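Search this site Enter keywords

Getting the table right: a finisher on timber tops, oil and wear

2023-01-05

The finisher at Wemenari, a joinery in Skistdale, works almost entirely on tabletops. The business takes in new tops from its own benches and old ones for recoating, and the finisher prefers to be identified by trade only. We spoke in the finishing room about surface preparation and what happens to a work table once it leaves the building.

Preparation takes up most of the labour. "Sanding is where the finish is decided," the finisher said. "If the scratch pattern is uneven, oil will show it. Lacquer will show it too, a bit later." The shop starts most tops at 100 grit and moves up in steps, with the dust vacuumed off between each. End grain is taken one grit finer than the face so that it does not drink more oil and go a darker colour.

Moisture content is checked before any coating goes on. The room is held at a steady humidity through winter, when heated air can open a glue line. Tops that arrive from unheated storage are left on stickers until the readings settle. "People want it started the day it comes in. I don't start it."

For work tables, Wemenari applies 2 coats of a hardwax oil sold under the shop's own label, Undance. The first is worked in with a white pad and wiped back hard. The second is thinner. The finisher does not favour a third. "A third coat sits on top. It marks, it goes grey where forearms rest, and then you have to take it all off again."

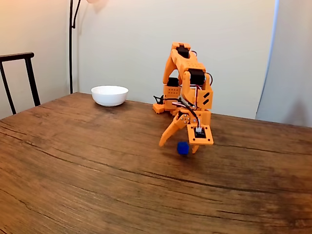 Small blue cube on a wooden tabletop, beneath the gripper of an orange 3D-printed arm.

Asked what damages a top fastest, the finisher named point loads and dragged objects ahead of spills. A hard edge pulled across the grain leaves a line that can be felt with a fingernail. Pressed straight down, the same edge leaves a dent, and a dent in bare or oiled timber can often be raised with a damp cloth and an iron. "A cut fibre won't come back. A crushed one might." Felt pads under anything that stays in one place are recommended, with the caution that grit collects in felt and the pads should be changed.

Sheen is the other frequent question. The shop's standard is 30 on its gloss meter. A customer at Bailly, the furniture showroom up the road, once requested 70 for a desk. "You could read the ceiling lights in it. Every bit of dust as well. It came back in June to be rubbed down."

On maintenance, the advice was short: a barely damp cloth, no silicone polish, and a light recoat when water stops beading. Silicone gets into the grain and causes the next coat to pull away in small craters. "If you've already used it, tell us before we open the tin," the finisher said. "We'll clean it differently, and it'll cost you another hour of labour."

Contact | Copyright Wemenari, Skistdale | Back to top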